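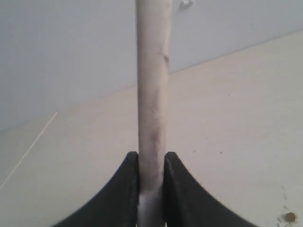 Can a machine be trusted with ordinary chores in the home or on the shop floor?

At present, only with a small number of them, and only where the work has been arranged to suit the machine. Most tasks that a person would call simple still need someone close by to set things up, watch and put matters right.

Unit 7: Chores and Machines
Course tutor: Sérgio Gouveia
Handout issued Monday, July 15, 2024

Purpose of this handout

Students should read these notes before the seminar and bring a copy with them. The notes cover holding, placing and recovering from error. Costs and safety rules are dealt with in Unit 8 and are not examined in this unit.

1. Holding

Holding an object is the part of a chore in which machines have made the best progress. A plain wooden dowel gripped between two fingers is a fair case. The shape is regular and the gripper can meet it from either side. A broom handle or a length of rail presents much the same task.

Students should note how little a firm grip settles. A long rod held near one end can swing or turn when the far end touches something. The machine must know where that far end is, and a camera close to the fingers may show only part of the rod. Marks and small bumps on the wood matter little to a person, but they may mislead a program that expects a clean, straight edge.

Soft goods remain harder. A towel has no fixed shape, and its corners must be found afresh each time it is picked up.

2. Placing

Putting a thing down in the right place is usually more difficult than picking it up. Fitting a rod into a hole requires the two to be in line, and a person does this largely by feel. A machine without a good sense of touch will often press on when it ought to stop and try again.

The Planoldale workshop exercise, which students will repeat in October, shows the point. The task is to take a rod from a rack and stand it in a socket. In the last full exercise the machine made 3000 attempts, of which 259 ended with the rod outside the socket. A shop might accept that result if a worker were at the next bench. A household would probably not accept it for glasses or plates.

3. Recovering from error

A person who drops a spoon picks it up and carries on. Many machines halt, or continue as if the spoon were still in hand. The Zetier bench arm used in this course will stop if its fingers close on nothing, but it does not look for the missing object. The Lill trolley asks for help after 2 failed tries.

For this reason a success rate given alone should be read with care. Students should ask who cleared up after each failure and how long that took.

4. Home and shop floor compared

The shop floor has the advantage of repetition. Parts arrive in known sizes, the lighting can be fixed and people can be kept at a distance. In a home, furniture is moved, children leave things on the stairs and no two kitchens are laid out alike. Floor cleaning has gone furthest because the machine need not grasp anything. Laundry, cooking and tidying each join several skills together, and a weakness in any one will spoil the whole.

Preparation for the seminar

Choose one chore which you carry out every week. Write down each step, including those done without thinking, and mark the steps that depend on touch. Be ready to state which of them you would hand to a machine today and what changes to the room would be needed first.

Reading: Zoken course reader, chapters on gripping and on assembly. Copies are held at the department office and may be borrowed overnight.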